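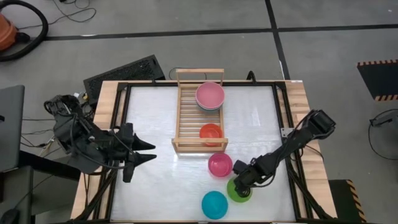 Why do bowls stand in a rack?

After we wash the dishes, there is still water on them. It sits on the outside, on the inside, and also in the small ring under the bottom. If you put a bowl away like this, the cupboard becomes damp and after some days it smells bad. So the water must go somewhere first.

Water can leave a bowl in two ways. The first way is that it runs down. Water is heavy, and it always looks for the lowest place. The second way is slower and you cannot see it. Very small bits of the water go up into the air, and the air carries them away. This is called evaporation. A puddle in the playground disappears in the same way when the sun comes out.

A dish rack helps with both. Its bottom is made of slats, and slats are thin pieces of wood with gaps between them. The drops fall through the gaps, and the air comes in from under the dishes. On a flat table the air cannot come under a bowl, and the water stays caught in a ring. 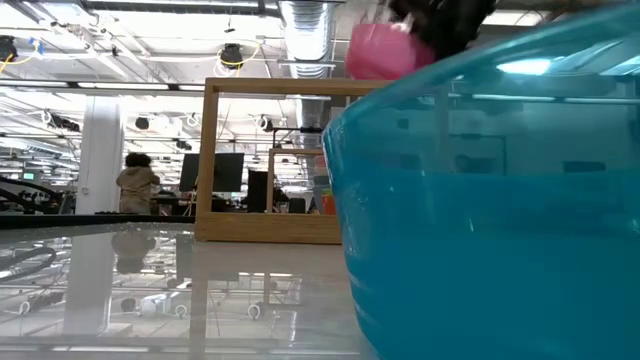
Try it yourself with two cups of the same kind. Wash them both. Put one upside down on a flat table and the other upside down on a rack, then go and play for 25 minutes. When you come back, lift them and touch the rim of each with your finger. Which one is more wet? You can write your answer in a notebook, with the time of day, and repeat it the next morning.

Which dish goes first?
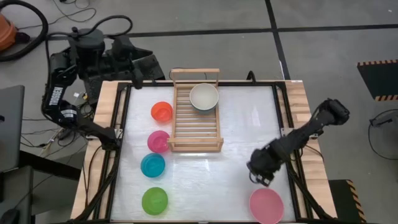 It is good to think a little before you fill the rack. Big things need the most space, so many people start with the plates and put the small bowls in after. Others like to put all the bowls in a line beside the rack first, as with the orange-red, pink, blue and green ones here, and then choose. You can sort them by colour or by size, both are fine. Try to leave some space between the bowls - if one sits tightly inside another, the air cannot reach the middle and the water stays there for a long time.

What is a rack made of?

A rack can be made of metal, plastic or wood. Wood is nice to touch and it is not loud when you put a bowl on it. But wood drinks a little water, so a wooden rack must dry too. Stand it on its side when it is empty and let the air go round it.
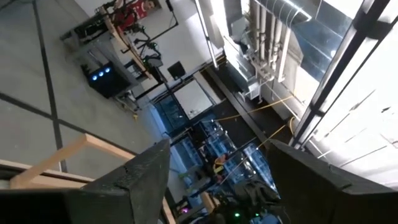
Pale planks joined at a right angle.

Look for the corners on wooden things in your home. Where two pieces meet, somebody had to join them with glue, nails or screws. Ask a grown-up before you pull at anything!

New words
Slat: a thin, narrow piece of wood.
Evaporation: when water goes into the air.
Rim: the top edge of a bowl or a cup.

Comments

Sosina Wako: We did the cup test in class in April. My group wanted to do it again with spoons.

Hywel Gittins: My daughter asks if warm water dries faster. Could you write about this also?

Ineke De Bruijn: Yes Hywel, it does. Try one cup rinsed with warm water and one with cold, and keep the same table.

Marius Pîrvu: Good text, thank you. I printed it for the kitchen corner.

Contact: Huw Morris, Buvesholm children's pages | © Buvesholm | Back to top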